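Review: Orkside Rights Desk, a licensing and clearance service for museums and small publishers

Orkside Rights Desk is a subscription service intended to help institutions record who owns the copyright in a work, what permission has been granted and when that permission lapses. This review was prepared after one term of use in a collections office responsible for photographs, prints and a modest group of sculptures.

Setting up an account is straightforward. Each work receives a single record, to which letters, contracts and invoices may be attached. The import tool accepted our spreadsheet of 300 works, although artists' estates were entered as individuals and had to be corrected by hand. 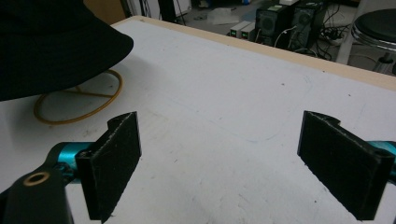
The strongest part of the service is its treatment of separate rights in a single object. Copyright in a sculpture and copyright in a photograph of it are held in different fields, and a user cannot mark the work as cleared until both have been completed. The same care extends to design and technical subjects. Older systems in use across the sector tend to run the two together, and disputes follow.

The fair dealing checklist is less satisfactory. It asks sensible questions about purpose, amount and acknowledgement, but presents the result as a coloured score. Junaid Janjua, who advises our office on licensing, considers the score unsafe for parody and quotation, where the facts of each case matter a great deal. We have switched it off.

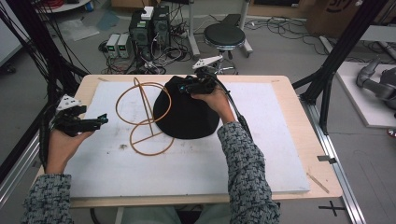
Moral rights are handled in a plain text box — adequate for a small collection, but impossible to search. Reminders of expiring licences arrive 50 days in advance and proved reliable. Support replied to our one query, sent on a Wednesday, the following morning.

Compared with Laria, which we used previously, Orkside is slower to search and considerably clearer to audit. It is recommended for offices that hold mixed collections and already have access to legal advice. Those seeking a substitute for such advice should look elsewhere.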